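Flostside Trading Update: Your Questions

Trading is finally coming to Flostside, and our inbox has been wild ever since we let it slip on the stream! Jairo Escobar and Monique Guillot from the design team sat down with the biggest pile of questions and worked through them.
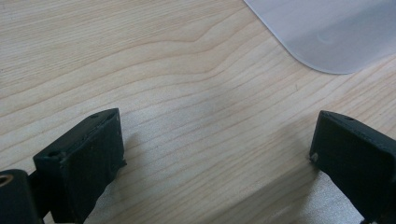

When can I start trading?
The update goes live on 24 Jun 2019 for iOS and Android. It reaches all regions the same day, so keep an eye on your app store and grab it when it shows up.

Do I need to be a certain level?
Level 8. If you've finished the Sotelo Harbor story you're almost surely there already (and if you haven't, go play it, the lighthouse chapter is a blast).

What can I trade?
Any creature you've caught yourself, plus charms and lantern skins. Story creatures stay with you for now. We know a lot of you want to swap the Harbor Fox, and we're still talking about it!

Does it cost anything?
Trades are paid for with shells, the ones you pick up just by walking around. A regular trade is 200 shells and a rare one is 2,000. You can't buy shells with real money, and that isn't changing.

Do we have to be in the same place?
Yes, within 60 feet of each other. We tested long-distance trading and it worked fine, but the meetups were so much more fun that we went this way for launch.

What's a Ulico bond?
It's the little ribbon you get after your first trade with a friend. Each trade after that fills it in a bit more, and a full ribbon opens a shared quest for the two of you. Monique wrote most of these and they're lovely.

Can I undo a trade?
No. Both players get a confirm screen with the creature's name and stats, so read it before you tap.

My trade froze halfway. Did I lose my creature?
You shouldn't have. Close the app, open it again, and check your Pradico box, where unfinished trades are returned. If it's not there, send us a ticket from the settings menu with your friend's player name.

Will there be trading events?
Oh yes! The first one is in September, with a set of creatures that change color when traded. More on that over the summer.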